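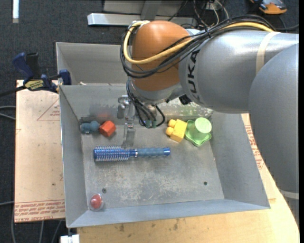 Sorting a mixed bin of small household items

15 August 2021 – Urkedberg Home Notes

We use cookies to remember your preferences. Accept | Manage

This method suits a metal bin that has collected odds and ends: hairbrushes, toys, blocks and the like. You will need a second container, a soft brush and a damp cloth.

1. Set the bin on a level surface at waist height. Sloped walls send small items to the middle of the floor, so work there last.

2. Lift out long items first. Take a round hairbrush by the handle – the bristles catch on anything beside them.

3. Group by use, then by size. Colour is a poor guide.

4. Pull hair from brush bristles with a comb before storing. Wash in lukewarm water and dry with the bristles facing down.

5. Sweep the floor of the empty bin. If it has drain holes, clear them from the inside with a skewer.

6. Wipe the walls. Pale scuffs on bare metal are usually surface wear and can be left. For rough spots, use 2000 grit wet-and-dry paper, then 3000 grit, with light pressure.

7. Return only what belongs there, heaviest items first.

Repeat every 2 months.

Comments

Firkby: Does step 6 work on galvanized bins?

Urkedberg: Skip the paper on galvanized. It takes the coating off.

Broltum: A bottle brush clears the holes faster than a skewer.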